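Student projects > Two-arm station > Notebook

Sep 17, 2023, written by the station 2 team member on duty

Continuing from the last page. The rail bolts on the left side are tightened again and I marked them with paint, so please look at the marks before you start. If a line is broken, the bolt has moved and the calibration is not valid anymore.

Today was for the shoe rack task. The rules from the Wurside competition say that the pairs must stand on the rack with toes to the back, heels at the front edge, and the two shoes of a pair may touch but may not overlap. We decided in August to train with slides first. They have no laces and the strap is easy to grip, but the strap is also soft, and when the fingers close too much it folds and the sandal turns in the hand. I lowered the closing force on both arms. The value is in the config file under "strap", do not copy it to "heel", this was my mistake in the morning and I lost one hour.

Episode count at the start of the day: 752. The goal before the club meeting is 1000, so we are not so far. I deleted the episodes where the operator stopped in the middle to talk. Please don't talk to the operator.

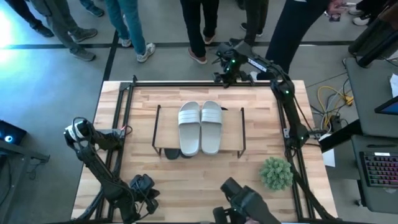 Light gray slides on top of the rack, both arms at the table, visitors on the far side.

The visitors asked many good questions and I answered them badly, I think. One wanted to know why we don't use a suction cup. I said the strap has texture and the cup would leak, but we never tested it. Somebody should try this with the old Duvetti pump, it is in the cabinet under the soldering place.

Problems, in the order I found them:

The right arm takes a long way when it goes home from the far edge. It is safe but it looks strange and costs time. I suspect the elbow limit is still the one from the cup task.

The left arm cables make a big loop. In the low position the loop can catch on the gripper module. I moved one cable tie and now it is better, but I would like to have a proper sleeve. Heltis has them by the meter, 2 meters would be enough for both arms.

The rack is light and slides on the wood when an arm pushes it. I tried rubber dots under the feet. With dots it stays, but then the height is changed a little and the old episodes don't match exactly. I took the dots off again. We must decide this together and then not change it anymore.

Evaluation with the checkpoint from Friday: 89 percent for a single sandal onto the rack. For the full pair I have no number that I trust, the second sandal often pushes the first one. I want to try placing the second from a higher point and straight down.

For next time: check the elbow limit, ask in the Bielecka workshop if they can cut a heavier base plate, charge the tablet. The yellow extension cable is still on the floor between the table and the desks, walk carefully there until we have a cover for it.

Questions about this notebook: write to the robotics club mailing list | Back to top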